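4. What changed on the floor

4.1 Setting and participants

The study was carried out at Horkgate, a company that furnishes and resets short-stay apartments and small lounges. Its staff go into a room after a tenancy or an event, put the furniture back where the floor plan says it belongs, replace what is damaged, and close the room. The work is physical and mostly unrecorded. Before the project started, the only written trace of a reset was a signature on a sheet by the door.

Management wanted a mobile robot with two arms to take over part of this work, beginning with chairs. The supplier, Bisine, builds its robot policies from demonstrations given by people who wear a head camera and work through a pair of hand-held grippers. The demonstrators were the resetters themselves. They did in the morning what they had always done by hand, and in the afternoon they did it again through the grippers. We observed both halves of the day, sat in on team meetings, and interviewed the resetters twice, once before the robot was delivered and once after it had been working beside them for 12 weeks.

Two of the people we followed appear often in this section. Khải Phan had been a resetter longer than anyone else on the team and was made lead demonstrator. Diệp Châu was hired shortly before the project and had never worked in a team without it. Both asked to be quoted under their own names, and both read a draft of this section.

4.2 Working through the grippers

The first thing that changed was how people held things. A resetter who moves a chair by hand usually takes it by the back with one hand, tips it, and walks. Very little of this is planned. With the grippers the same person has two fingers on each side where there used to be five, and a chair that is taken in the wrong place will turn in the grip. Resetters had to decide where to take hold before they did it, and they had to keep their head turned toward the work so that the camera would see it.

Phan described this as going back to his first week. "I know where the chair is heavy. My hand knows. Now I have to tell the gripper, and the gripper only knows two places." He tried several ways of taking a chair and settled on lifting from under the seat, with the other gripper left open and ready. Others copied him. By the end of the collection period this had become the usual way to start, although it was never written into the instructions.

Figure 1 was taken from a demonstrator's point of view during chair work in a lounge.

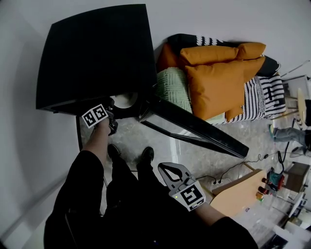
What did the company count as a finished demonstration? A recording in which the chair went from its starting place to its marked place in one go, with no second grip and no word from a coworker.

Figure 1. Chair work with hand-held grippers. The left gripper holds the chair from below the seat while the right one is open and free. A second person is partly in view beside the sofa.

The rule about finished demonstrations had effects that the supplier did not plan. In ordinary work a resetter who feels a chair slipping puts it down and takes it again, and this is not seen as a mistake. Under the rule it ended the recording. People became more careful and slower, and some began to avoid the chairs they expected to lose. The heavier lounge chairs were passed around the team until Phan took most of them himself. The data that reached Bisine therefore showed a smoother kind of work than the one we saw in the mornings, and it showed the difficult chairs mainly as handled by one man.

The rule was relaxed in January, after the supplier's own engineers asked for recordings with corrections in them. Several resetters were annoyed by this. They had thrown away work that was now wanted, and they had been told at the time that it was bad.

4.3 Pace and breaks

Each demonstrator was asked for 60 recordings in an afternoon. The number came from Bisine and was based on trials with its own employees in an almost bare room. At Horkgate the rooms were furnished. There were sofas, side tables, cables, and other people in them, and a walk from one side to the other meant going around things. Most demonstrators reached the target on some days and missed it on others. The number stayed on the team board through the whole period, and it was brought up in every meeting we attended.

Before the project, resetters had paced themselves by room. When a room was done there was a natural stop, and the walk to the next one was a break in all but name. Recordings are much shorter than rooms. One ended and the next could begin at once, so the pause had to be taken on purpose, and taking it was visible to others. Châu said that she did not notice this until Phan pointed it out to her. She had supposed that the job had always been like that.

The grippers also tire the body in a different way from the chairs. Carrying by hand loads the back and the shoulders. With the grippers the complaints were of the wrist and the base of the thumb, from squeezing the handle, and of the neck, from looking down for long stretches. The team asked for a limit on continuous gripper work, and a shift was then split so that nobody demonstrated for more than 2 hours without a change of task. This was the one demand in the project that was met in full and without delay.

4.4 Who knows what

Before the robot, knowledge about the rooms was passed on by working in pairs. A new resetter followed an older one and was corrected along the way. The corrections were brief and often made no sense outside the moment: not there, lower, leave that one for last. Demonstration work broke up the pairs. Speech was discouraged while a recording was running, and a second person near the chair could block the camera or make the recording harder to use. People still shared a room, but they sat to one side and waited for their turn.

Châu learned a good part of the job by watching recordings on a tablet. She spoke of this with some approval. She could stop them and look again, and she did not have to ask. But the recordings show what the hands did without saying why, and she named cases where she had copied something that was only a habit. One demonstrator always paused before setting a chair down. She paused too, for weeks, until she learned that he did it because of an old knee injury.

Phan's position changed most. His skill had been known to the team but had no title and no extra pay. As lead demonstrator he got both. He also became the person to whom failures were brought. When the robot set a chair down at the wrong angle, the engineers would pull up the recordings that looked most like it, and these were often his. He was asked to explain movements he did not remember making. "They show me my arm and say, why did you do this? I say, the chair was there. What else can I say?"

He did not object to the robot. In both interviews he said that he would be glad to stop lifting. His concern was that the knowledge in the recordings now belonged to a system he could not correct directly. When he saw the robot do something wrong, he had to file a note through Jenell, the ticket tool used by the company, and wait. With an apprentice he would have said one word.

4.5 After delivery

The robot began regular work on 02/12/2023. It was given the rooms with the lightest chairs and the widest paths. A resetter went in first to clear cables and small objects from the floor, and another came in afterward to straighten what had been left crooked. The company's plan had counted neither of these as tasks. In the time sheets they appeared as "other", and for the first weeks this was the largest entry.

We call this work preparing and finishing. It is real work, and it needs judgment. A person who prepares a room has to look at it as the robot will and ask what could catch a wheel or hide a chair leg. The resetters who had demonstrated were better at this than those who had not, and they said so themselves. Having worked through the head camera, they had a feel for what would be in view and what would not. In this respect the months of demonstration served as training for the people too, though no part of the project had been described to them that way.

The number of resetters did not fall during our study. Two people who left were not replaced, and the team read this as a sign. Management told us that no decision had been made. The uncertainty affected the demonstration work, which continued for new kinds of furniture. Some resetters asked openly why they should teach the robot the harder chairs. Phan kept demonstrating. Châu did as well, but she asked for and received a written note that recordings would not be used to compare one employee with another.

The note matters more than its length suggests. Chu, the software in which the recordings are stored, keeps the name of the demonstrator with each file, and anyone with access can sort by it. The team had found this out by accident. Up to then they had thought of the recordings as pictures of chairs. Once it was known that they could be sorted by person, demonstrators began to talk about them as records of themselves, and the mood in the afternoons changed - people redid recordings that had been fine, and a few stopped volunteering for rooms where they expected to be slow.

4.6 Limits of the observations

We followed one company and one kind of object. Chairs are easy to name and to count, and they have a right place on a floor plan. Bedding and kitchenware do not share all of these features, and we expect the split between robot work and preparing and finishing to look different there. We also had no access to the 200 earliest recordings, which were deleted when the storage was moved, so our account of how the grip from under the seat spread through the team rests on interviews and on our own field notes.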